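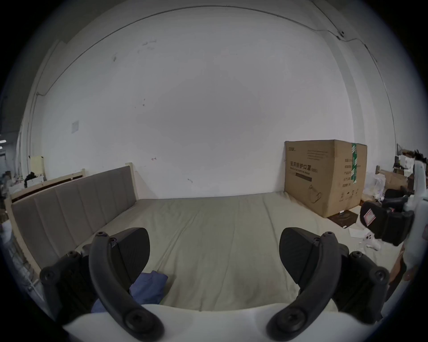 Chapter 4
Folding Things With Two Hands

My first year running the robotics class at Skirklow, I handed a group of very confident juniors a piece of cloth and told them to write down how to fold it. They had four lines on the board in under a minute. Pick up the corner. Bring it to the other corner. Smooth it out. Repeat. Then I asked which corner, and where on the corner, and what the other hand was doing, and the room got quiet, and then it got loud, and we never made it to the second half of the lesson plan. I still think of it as one of my better classes!

Up to now we've worked with stiff things. In Chapter 2 you moved blocks, in Chapter 3 you moved cups, and if your gripper was off by a little, well, the cup was a little crooked and life went on. A block has a position and an angle, and once you know those you pretty much know the block. Cloth won't give you that. You can move one corner and the rest of it will do something you didn't ask for, and it'll do something else the next time (even if you swear you moved the same way).

So in this chapter we quit trying to write the rules by hand. You're going to show the task over and over, record what your hands did, and let the model find the pattern. The fancy name is learning from demonstration. My students call it "being the robot," and I've given up correcting them.

The setup is two hand-held grippers, one per hand, and a bed with a sheet on it. You work the grippers yourself, so every pinch and lift you make is one a robot's gripper could make too. That's a bigger deal than it sounds. Your bare fingers do all kinds of sneaky things with cloth. They roll it, they feel for the edge, they slide a thumb underneath. Two jaws can open and they can close, and you'll have to make do.
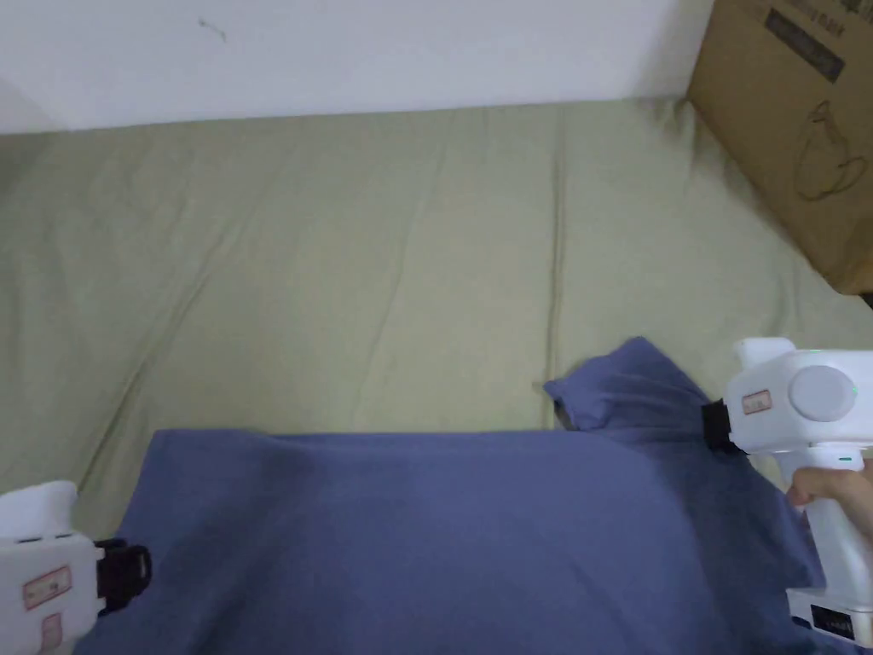
Let's talk about corners, then, which will eat most of your first week. A cloth lying flat on a mattress is hard to grab. The jaws want something that sticks up, and a flat edge doesn't. Most beginners come straight down from above and get a nice big bite of bedsheet along with the cloth. Try coming in low and from the outside, with the jaws partly open, and close slowly. If the sheet comes up too, let go and start that demonstration over. Don't shake it loose and keep recording, or you'll be teaching your model to shake.

The other question is what to do with your second hand. When I first tried this I let it wander, the way you'd let your arm hang while you stir soup. Bad idea. The model learns from both hands, including the one you forgot about. One of my former students, Nhyira Quartey, got into the habit of parking her idle gripper just over the opposite edge, ready to go, and her group's data was so much cleaner than everybody else's that I made it a class rule by March. We call it the Quartey hover. She's a little embarrassed by that.

A few words on how much data you need, because you'll ask. The class project in this book, which I named Abugri, is built on 400 demonstrations per group. That's a lot of folding, I know. Split it up. Twelve in a sitting is plenty, and after that people get sloppy and start racing each other. The Brusholm club, who we compete against every spring, once collected 4000 between all their teams, and their folder still lost to ours, mostly (I like to think) because they'd all folded the same cloth from the same starting spot. Toss it down differently each time. Crumple it. Put it near the headboard, then near the foot.
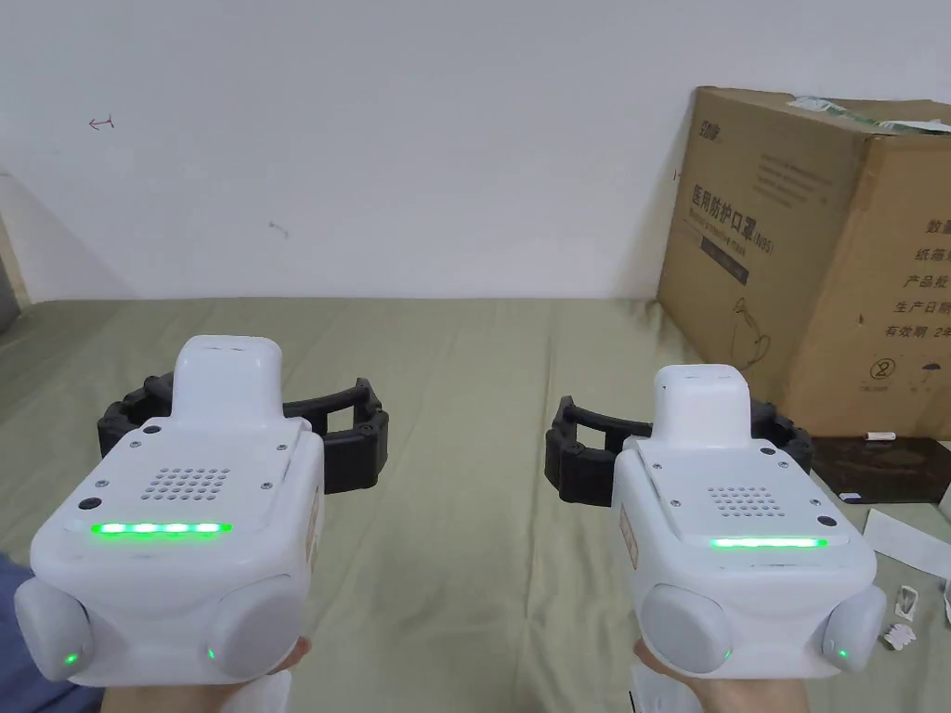 Before each session, do the boring stuff. Hold both grippers out in front of you, check that the lights look the way your lab sheet says they should, open and close each one all the way, and bring them back to your starting pose. Say the demonstration number out loud so your partner can write it down. We lost 84 good folds one year to a notebook that skipped a page, and I'm still kind of sore about it.

Warm-up for Section 4.1

Work with a partner. Get a dish towel and two pairs of kitchen tongs. One of you folds the towel in half using only the tongs while the other writes down every single move, including the ones that didn't work. Swap and do it again. Keep your notes, you'll need them when we get to labeling grasps in Section 4.3.

If you're using the Nondby software, set it up before you come to class. The install takes forever on the school network.

4.1 What Counts as a Grasp

I'm going to use the word "grasp" in a pickier way than you're used to. A grasp starts when both jaws are touching the cloth and ends when either one lets go. Reaching for the corner isn't part of it, and neither is backing away afterward. Mark those separately in your notes as "approach" and "release," and use the same words your partner uses.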